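Luvmont 木蜡油 台面型(清漆色·哑光)
首页 > 木材护理 > 油与蜡 > 室内台面

品牌:Luvmont
系列:台面型
外观:哑光,无色(上木后颜色略加深)
适用:室内实木桌面、工作台、柜台面、搁板、窗台内侧
不适用:户外木材、地板、三聚氰胺饰面板、已刷聚氨酯清漆且未打磨的表面
规格:小罐 / 大罐
价格:小罐115元,大罐795元
库存状态:有货
发货:付款后次日出库,偏远地区以快递公司时效为准

产品介绍

Luvmont 台面型是一款植物油加硬蜡的渗透型木材涂料,用来处理室内的实木台面。油的部分进入木材表层,蜡的部分留在表面,干透后摸上去仍然是木头的手感,没有一层厚膜。水杯、茶渍、笔印一类的日常污迹,及时擦掉一般不会留痕。

台面型和同系列的家具型相比,硬蜡比例更高,表面更耐磨,代价是干得慢一些,擦拭时也稍微费力。如果只是处理椅子腿、床架、书架侧板这类很少受摩擦的部位,买家具型就够了,价格也低一些。桌面、吧台、缝纫台、工作台请选台面型。

本品不含色粉。需要染色的客户可以先用 Luvmont 水性染色剂打底,干透以后再上本品。不建议自行往罐里加色浆,颜色容易沉底,涂出来深浅不匀。

用量参考

大罐单层可涂将近41平方米,以砂纸打磨到位的硬木为准。松木、杉木等软木吸油多,第一层的用量会明显增加,第二层恢复正常。横截面(端面)吸油最快,请预留余量。

普通家用餐桌涂正反两面加四周,小罐通常够用。长条工作台或者多张桌面一起做,买大罐划算。开过封的罐子不好长期存放,如果一年只用一次,宁可买小罐。

颜色参考

白蜡木:上油后偏暖,纹理变清楚。
桦木:变化小,略黄。
榉木:粉色调会加重,介意的客户请先试涂。
橡木:变化明显,接近木材沾水时的颜色。
胡桃木:变深,出油润感,边材与心材的差别也会更明显。
枫木:变化很小,时间久了微微泛黄。

判断上油后的颜色有一个简单办法:用干净的湿布在木头上擦一下,湿的那块和上油后的效果接近。擦过以后要等木头完全干透,并把起毛的地方重新磨平,才能正式施工。

施工前准备

一、检查旧涂层。用指甲或刀片在不显眼处轻刮,刮得下透明薄屑的,说明有漆膜,要全部磨掉。只上过油或蜡的旧桌面,用细砂纸打磨一遍并擦净即可。

二、打磨。从粗到细逐级换砂纸,顺着木纹走。最后一道不要磨得太细,表面过于光滑会影响油的渗入。手持砂光机容易在边角处磨出凹坑,靠近边缘的地方改用手磨。

三、除尘。先用吸尘器,再用微湿的无纺布。不要用压缩空气直接吹,粉尘会在房间里飘很久,最后又落回湿油面上。

四、补缝。小裂缝和节疤孔用木工填料补好,干后磨平。填料吸油与木材不同,补过的地方颜色会有差异,选浅一号的填料通常更接近。

五、环境。室温施工,保持通风,避免阳光直射台面。阴雨天干燥时间延长,请顺延下一层的时间。

六、试涂。在台面背面或余料上先涂一小块,确认颜色和吸油情况再做整面。

施工步骤

1. 开罐后用木棒从底部向上搅拌,直到罐底没有沉积的蜡。不要摇罐,容易产生气泡。

2. 用无绒棉布、短毛刷或白色百洁垫蘸少量油,顺木纹薄薄涂开。一次做一小片,做完一片再往前走。

3. 静置片刻,用干净棉布把表面多余的油全部擦掉,擦到手背贴上去不粘为止。大部分返修都是这一步没做到位,余油留在表面会发黏,几天都干不了。

4. 等待16小时。期间不要放东西,也不要盖塑料布。

5. 用细百洁垫轻轻扫一遍表面,去掉起毛,擦净浮尘。

6. 涂第二层,用量比第一层少,同样擦净余油。

7. 端面、杯架孔口、水池周边等容易进水的位置,可以单独再加一层。

8. 干透后轻度使用,一周内避免泡水和放热锅。完全固化以前请不要铺桌布或垫橡胶垫,橡胶里的增塑剂可能在油面上留下印子。

安全提示

擦过油的棉布会自行发热,成团堆放有起火的危险。用完后请摊开在室外不可燃的地面上晾干,或者浸水后装入密封金属容器再丢弃。不要扔进室内垃圾桶,也不要放在木屑、锯末旁边。

施工时戴手套。沾到皮肤用肥皂水清洗。溅入眼睛立即用大量清水冲洗并就医。请把产品放在儿童接触不到的地方。

打磨旧漆时戴防尘口罩。年代较久的旧家具可能含有有害涂层,不确定的请先检测。

拼板台面的处理

条形拼板(也叫砧板式拼板)由许多窄木条胶合而成,价格比整板低,也不容易翘,是目前工作台用得最多的板材。上油方法与整板相同,另有几点需要留意。

相邻木条不是出自同一段木头,吸油速度不同,涂上去以后有的很快变干,有的还亮着。先干的地方随手补一点油,最后统一擦净,不用等全部吸完。

木条之间本来就有色差,上油以后差别会比素板时清楚一些。浅米白、黄褐、略带粉的棕色出现在同一块板上都属正常,个别木条带深色纹路也不算缺陷。想要颜色统一,应该在选板时挑,上油改变不了。

胶缝处如果有溢胶,油渗不进去,会留下一条浅色印子。素板时不容易看出来,用湿布擦一遍就能显出来,用刮刀刮掉后再磨。

正反两面都要上油。只涂一面,另一面照常吸潮,板子容易往一边弯。背面可以少涂一层,但不能不涂。

台面固定在金属架上时,请用长圆孔或木工专用连接片,给木材留出横向伸缩的余地。螺丝拧死的台面,换季时可能沿胶缝开裂,这种情况不属于涂料问题。后期要在台面上开孔或加装夹具,新露出的木头请当天补油。

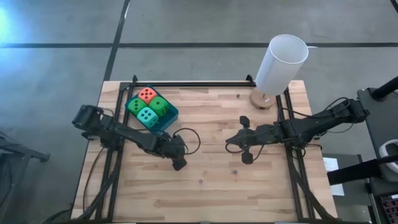
日常保养

平时用拧干的软布擦拭,油污用少量中性洗洁精。不要用含氯漂白剂、钢丝球和蒸汽清洁机。

水滴在台面上不再成珠,或者某一块摸起来发涩,就可以补油了。家用餐桌一般一年补一次,使用频繁的工作台视磨损情况而定。补油不用整张重做,把发涩的地方用细砂纸轻磨,擦净,薄涂一层再擦干,与周围会自然接上。

烫痕和浅划痕先按补油的办法处理。深划痕可以用湿布盖住,拿电熨斗低温压一下,让木纤维回弹,干透后打磨补油。黑色水印多为铁器与木材中的单宁反应所致,需要用草酸处理,操作前请咨询客服。

配套产品

Zaltov 无绒棉布:不掉毛,可裁剪,适合涂油和擦余油。
Zaltov 白色百洁垫:层间处理用,也可以代替毛刷上第一层。
Quiambao 短毛刷:天然毛,适合槽口和边线。
Trimberg 草酸去渍粉:去除铁锈色水印,使用后须用清水擦净。
Luvmont 补油小套装:含小瓶油、棉布和细砂纸,适合局部修补,单独下单。

客户评价

Analyn Agbayani
给孩子的书桌用的,榉木,涂完确实变粉了一点,页面上有提醒,可以接受。味道前两天比较重,开窗后散了。布买少了,建议多备几块。

Driss Hegazy
做了两张工作台。第一张余油没擦干净,黏了好几天,后来按客服说的用百洁垫蘸一点新油重新擦开,再擦干,解决了。第二张就没有这个问题。盖子第一次不好撬,要用平口螺丝刀沿边慢慢来。

Benjie Manalo
哑光效果比我想的更哑一些,喜欢有点光泽的人应该选半光。耐脏还可以,咖啡隔夜擦掉后有很浅的一圈,补了一点油就看不出来了。

Remedios Sebastian
大罐用了一半,剩下的放了几个月,表面结了一层皮。揭掉以后下面还能用,不过最好分装到小瓶里。快递外箱有压痕,罐子没有漏。

常见问题

可以用在砧板上吗?
不建议。直接切菜的木板请使用专门的食品级矿物油,刀口会不断破坏蜡层。餐桌、备餐台不直接切菜的可以用。

可以直接涂在贴木皮的板材上吗?
可以,但木皮很薄,打磨时要特别小心,只用细砂纸手磨。封边条如果是塑料材质,油不会渗入,涂到后请立即擦掉。

能不能涂三层?
吸油多的软木可以。硬木涂到第三层基本吸不进去,留在表面反而难干。

罐里剩下的油怎么存放?
擦净罐口,盖紧,放在阴凉处。剩得少时换到小容器里,尽量装满。冬天低温下可能变稠,移到室内恢复常温后搅匀即可,不要用明火加热。

上过本品以后还能改刷清漆吗?
需要把含油的表层全部磨掉,否则清漆附着不牢。

退换说明

未开封的商品可在签收后七日内退回,运费由买家承担。已开封或已调色的不退。运输中漏罐、变形的,请保留外箱并拍照,联系客服补发。涂后颜色与预期不符的不属于质量问题,请务必先试涂。

大批量采购或门店供货,请联系 Bienvenido Ignacio,可开具发票。

本页资料更新于2022年3月,包装如有更换以实物为准。

加入购物车 | 收藏商品 | 下载施工说明 | 返回木材护理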